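2/7/21 – hand gripper, finger service

Both fingers off this morning. Left one had play at the mount again, same as Huia saw in October. Pulled the screws, cleaned the threads, put them back with fresh threadlocker and let it sit over lunch. The right block is getting chipped along its edges. It still closes square, so I left it on. Darcy is cutting a new pair at Jirville and we swap when they come.

Open width checked against the gauge block: 80 mm, no shim needed. Cycle counter read 1,086 before I started. Did not reset it.

Then over to the drawer unit for the reach check, fingers full open.

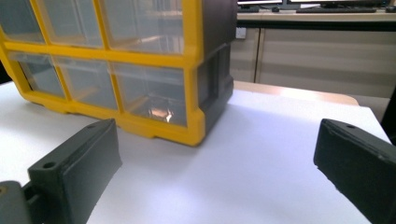
Fingers open at the yellow drawer unit. Copper-colored piece in the bottom right drawer.

Ran 4 slow approaches by hand, no rubbing at the mount. Closing force feels a bit soft at the end of travel – could be the spring, could be me. Angus to try it before we order anything from Broltik.

To do:
Recheck left mount screws after the next 80 cycles
Ask Noeline where the spare springs went
Write finger swap date on the tool card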